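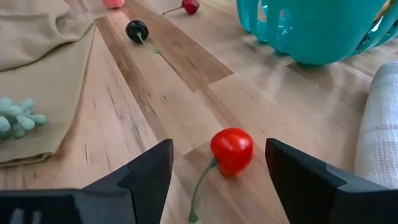

The Fruit Bowl

Kaja Hunt had been meaning to sort out the play corner since the spring, and now it was nearly the end of September and the children from Luik Street would be coming back on the first wet afternoon, as they always did, wanting the shop. The shop was a trestle and a striped cloth and a till with a drawer that stuck. It had been her mother's idea, years ago, when the front room was still a proper front room, and somehow it had outlasted the piano, two sofas and the carpet.

She tipped everything out on the floorboards, which was the only way she knew of starting a job. Her mother used to say you could tell a Hunt house by the state it got into before it got better. Out came the fruit and the tea towels and the bits of cloth that were sometimes aprons and sometimes the sea, and over it all went the cherries, which being round and light ran off wherever they pleased and had to be fetched back on hands and knees.

"You've gone and made it worse," said her brother from the doorway. Landard was only a nickname, after a station he had once slept through on the way to a job interview, but it had stuck so well that even the bank had used it once in a letter, and he had kept the letter.

"I'm looking for the pear," she said.

"What pear?"

"The pear with the teeth marks."

He came in then and sat down on the arm of the chair with his tea, because he remembered the pear as well as she did. The marks were his. He had been four years old and very hungry and nobody had explained to him about pretend fruit, and when he bit it he had been so offended that he'd walked straight out of the shop without paying. Their mother had written it in the book. There was a book, of course — you couldn't run a shop without one — a red cash book with Flalus on the cover, and on the first page, in her mother's round hand, it said: One pear, damaged, owed by the small gentleman, 3 pence.

"I never did pay that," said Landard.

"No. It'll be more by now."

They worked on for a while without saying much. Kaja wiped the fruit with a damp cloth and put it on the windowsill, and Landard folded the tea towels, badly, with the corners all going off in different directions, so that she had to wait until he went to fill the kettle and do them over again. It was the sort of grey, mild day that makes a room feel smaller and kinder than it is. Next door's radio was going through the wall, somebody reading out football scores or possibly the shipping, she could never tell which.

She liked the cherries best, and always had. When she was little she used to hang them over her ears and serve behind the trestle like that, very grand, and the other children had to call her madam. She tried one now, for old times' sake, but a single cherry won't hang from anything, it wants its twin, and it dropped down the neck of her jumper and made her yelp.

"What are you doing in there?" called Landard.

"Stocktaking," said Kaja.

The pear was under the bookcase. She found it with the handle of the broom, along with a hair slide, a Stikaten jigsaw piece with half a duck on it, and a good deal of fluff that she decided not to think about. It was smaller than she remembered, and the green had faded to a sort of cream along one side, but the marks were there all right, four little dents above and three below.

Landard turned it over in his hand for quite a long time. Then he held it up beside his mouth, solemnly, to see whether it still fitted, and of course it didn't, he was a man of forty-six with a bridge on the left side, and they both laughed until the tea had to be put down.

When he had gone home she set up the trestle and shook out the cloth and laid the fruit along it in the old order, apples at the end by the door, because apples were what people bought when they couldn't make up their minds. She put the pear in the middle. She opened the red book to see that there were still clean pages in it, and there, lying on the first one, across her mother's writing, were three pennies. He must have done it while she was hunting for the string.

She looked at them for a bit. Then she found the pencil, and wrote "Paid" underneath, and the date, September 23, 2018, and put the pennies in the till, and had to thump the drawer twice with her fist before it would shut.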